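Bevico research update, February. Our group has completed the first evaluation of Brenik, a method for teaching two robot arms to handle soft materials on a shared table. A short thread on the approach and the result.

Cloth is a hard case for planning. It folds over itself, hides its own corners and rarely lies the same way twice. Brenik makes no attempt to model every fold. It learns where to take hold from recorded demonstrations. 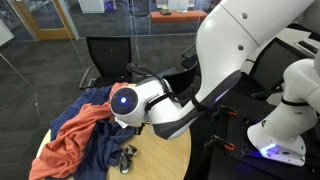
The training set holds 1,141 demonstrations, all recorded by our own operators. Each was checked by a second member of staff before use.

For the evaluation we ran 112 trials with mixed household items and two cloths of different colours. Brenik failed in 17 of them. Most failures came where one cloth lay across the other.

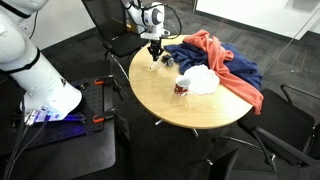 We also compared Brenik with Fusel, our earlier method, under the same conditions. Fusel failed more often and was slower to recover from a missed grasp.

The written report is in preparation. Questions on the trial protocol may be sent to the Bevico research office.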